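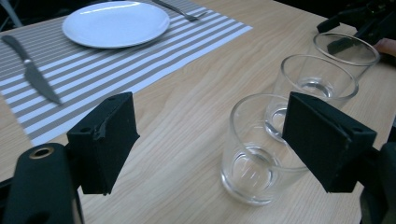

Figure 2. White plate on a striped placemat, light wood-grain table.

4.2 Nib wear and line width

Two fountain pen models, the Holtico and the Vavix, were fitted with steel nibs of the same nominal grade and filled with Grorkham blue-black ink. Each nib wrote a continuous line of 2000 m on coated paper under constant load. Line width was read from scans at fixed intervals. The Holtico nibs widened early and then held steady. The Vavix nibs kept widening to the end of the run, and one was extended to 3303 m without reaching a plateau. Ink flow, measured by weight loss of the converter, followed the same pattern in both models. Values for the extended run are left out of the pooled fit and are listed separately in the appendix.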